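Huvon Housekeeping Short Course
Unit 2 handout: Folding flat cloths on a bed

Read this before Tuesday's practical. It replaces the old sheet, which told you every cloth has one correct fold. I don't believe that and I doubt the people who wrote it did either.

What the manuals claim

The Hjaltested method asks for a smooth, hard surface at hip height. Fine, if you have one. Most bedrooms and most small guest houses give you a bed, and a bed is soft, low and usually already covered with something. The Stimonska sheet at least admits this, then tells you to strip the bed first. I have yet to meet anyone who strips a bed to fold one cloth on it.

Both promise that creases will "fall out" if you follow the steps in order. Some do. Cotton that has sat in a basket overnight keeps its creases whatever order you work in, and you should stop smoothing it and get on with the job.
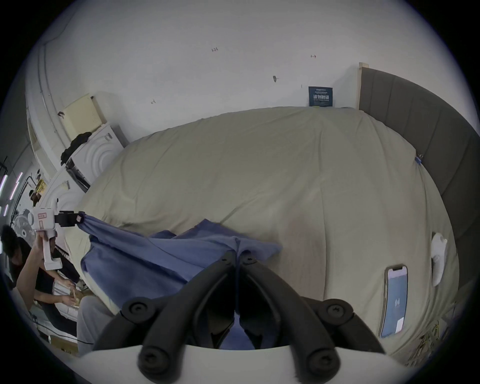 Corners are where the trouble starts. The usual advice is to find all four before you do anything else, but a cloth that has been bunched up hides at least one of them, and hunting for it pulls the rest out of shape. Lift by one corner only and the side you lift tends to close up into a rope, like the left part of the blue cloth on the khaki duvet. The manuals would have you shake it out at that point. On a rumpled duvet I'd put the corner down, open the twisted side with a flat hand, and only then pick up again, this time holding the edge in two places. Check the duvet too. A ridge underneath looks very much like a crease on top, and students waste a lot of time on the wrong layer.

Order of work for the practical

Clear phones and small items off the bed.
Pull the duvet reasonably flat. Reasonably is enough.
Spread the cloth and open any twisted side.
Bring the short edges together, then the long ones.
Turn the finished fold over and look at the underside.

Marking

The practical is out of 40. You lose 2 marks for a corner left tucked inside the fold. You lose nothing for creases, whatever you may have heard from last term's group.

Cloths are the 900 mm squares from the Fikgate cupboard. They are sold as square — measure one before you trust the label. If yours comes out longer one way, fold the long way first and note it on your sheet.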